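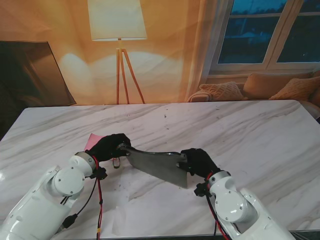

What is a cleaver?

A cleaver is a big kitchen knife. Most knives are long and thin, but the blade of a cleaver is wide and almost a rectangle, like a small book made of steel.

Why is it so wide? A wide blade is also heavy. When the cook brings it down, the weight does a big part of the work. So a cleaver can cut thick meat, and some strong ones can cut small bones. A little kitchen knife weighs maybe 100 grams. A cleaver can be many times heavier!

The blade has 2 long edges. The bottom one is sharp and does the cutting. The top one is thick and blunt, and it is called the spine. The part for holding is the handle. Some handles have a metal loop at the end - then you can hang the cleaver on a hook.

Cooks also use the flat side. They press it on garlic to crush it, or they carry chopped onions on it to the pot.

A cleaver is a tool for grown-ups. If you see one on the table, do not touch it, also not the handle. Call an adult and keep your fingers away.

New word: blunt - not sharp.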